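The winter Mawar Liew took over the bone room at Tovar, the heat worked on one side of the building only, and she did her measuring in a coat with the sleeves pushed up. 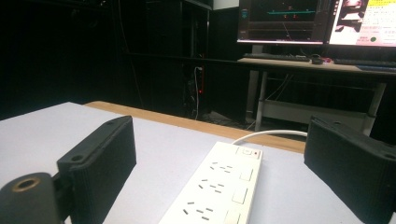
*By Kurniawati Ismail*
*December 20, 2019*

She had 200 beads to string back onto a necklace that had come out of a child's grave up on the ridge, and by February she had found places for 198 of them. Oh, she was proud of that! She wrote to her mother about it, and her mother (a sensible woman, and very fond of jewelry) wrote back to ask what on earth had become of the other two.

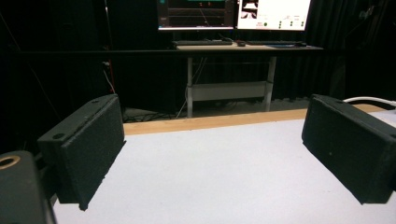 *A worktable, white on top.*

They were in their little paper envelope, where they had been all along, and they fit nowhere. They were blue, for one thing, and everything else was shell. Mawar tried them near the clasp end, and then she tried them in the middle, and then she made herself a pot of tea and sat looking at the old field notes until the window went dark. 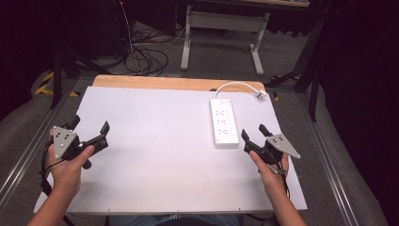 The notes said the beads had been lying by the left hand, a good 6 inches from the rest, and whoever wrote that had pressed hard enough to mark the page beneath. By the left hand. Mawar had carried blue marbles in her own fist the whole way to her grandmother's, once, twelve hours on the bus, and would not let go of them even to eat.

She put the two beads back in their envelope and wrote "held" on the front in pencil. Then she went to see about the heat.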